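Chapter 4
Trays, Carrying and the Clear Surface

Pick up a tray and you are holding one of the cleverest things in any kitchen! It has no moving parts, it needs no instructions, and it turns six trips to the table into one. In this chapter we look closely at trays: how they are shaped, how they are finished, and how to load one so that it stays level from the bench to the table.

You met the idea of a work surface in Chapter 3, when you set out the Wendar breakfast service. A tray is a work surface that travels. That small change brings in balance, grip and weight, and it's where the fun starts (keep your notes from the Wendar exercise handy, you'll want them).

Begin with the rim. Even a low one helps to stop a sliding cup, and a rounded one is kinder to the hands. Next comes the face. Many trays have a wood-grain look, and the pattern can be lovely to study, with long wavy lines that tighten into a swirl and then open out again. Tilt one under a lamp and watch the colour change.
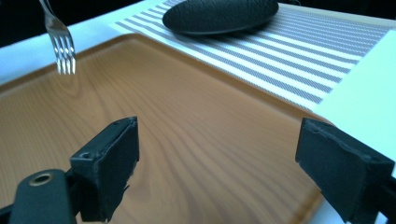 Cutlery goes on last. Forks and spoons are light, and they're easy to tuck beside heavier dishes once those are centred. Try loading the same tray both ways and time yourself for 60 seconds each.

Key words for this chapter: rim, face, grain, load, centre of balance.

Before you read on, find a tray at home or at school and sketch it from the side.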